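4.2 Container geometry and residual stock

The second part of the study concerns the shape of the storage container and its effect on what we call residual stock: items that remain in a container after the stock record shows it as empty. Residual stock is a small quantity at any single location, but it distorts reorder timing, and in the Silevley warehouse it was the most common cause of a mismatch between the record and the shelf.

We compared two container types. Type A has vertical walls and a floor of the same area as the opening. Type B has sloped walls, so the floor is smaller than the opening. Both types were filled to a nominal volume with mixed small hardware and drawn down by normal order picking. Each type was followed through 1000 pick cycles, where a cycle is one visit to one container regardless of the number of items removed. Containers were not topped up during a run. At the end of a run the remaining items were recovered by hand, sorted by part number and compared with the record.

Pick records were taken from the Trultis inventory system without correction. Of the Type A cycles, 825 could be matched to a complete order line. The remainder were left out of the timing analysis but kept in the residual analysis, as the final contents of a container do not depend on which order line each visit belonged to. We return to the effect of this choice in Section 5.

Two patterns were visible in the data. In Type A, residual items gathered in the corners, where the floor meets two walls, and were mostly flat parts such as washers and clips. In Type B, the walls returned most items toward the middle of the floor, and residual items were fewer but more mixed in kind. The difference was largest for parts below the median size. For long parts it was absent, and in one run at the Lastetti site it was reversed — long parts came to rest across the narrow floor and held smaller ones beneath them.

Wall slope has a cost. A sloped container holds less than a straight one with the same opening and height, and the lost volume must be made up with more locations or more frequent refill. The model in Section 3 treats this as a fixed penalty per location, which is adequate where shelf depth is constant. 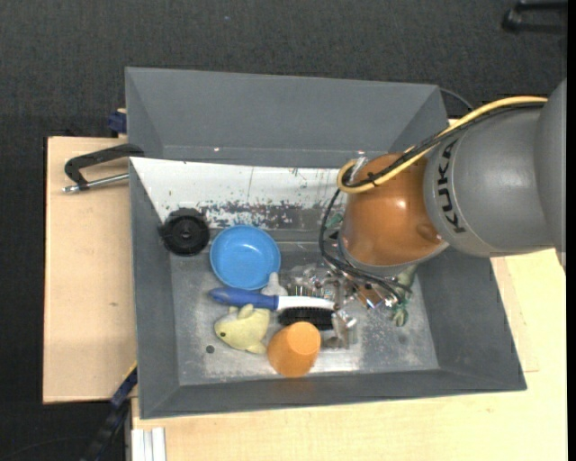
Figure 2. Sloped-wall bin with flat floor.

Kobina Agbenyega objected to the fixed penalty on the grounds that refill labor rises in steps, with each added aisle, and that a smooth or constant term will favor sloped containers in small warehouses and penalize them in large ones. We accept the point for sites with more than one aisle. The Silevley and Lastetti stores each have a single aisle, so the results in Table 4 are unchanged, but the stepped form is used for the Amegashie layout in Section 6.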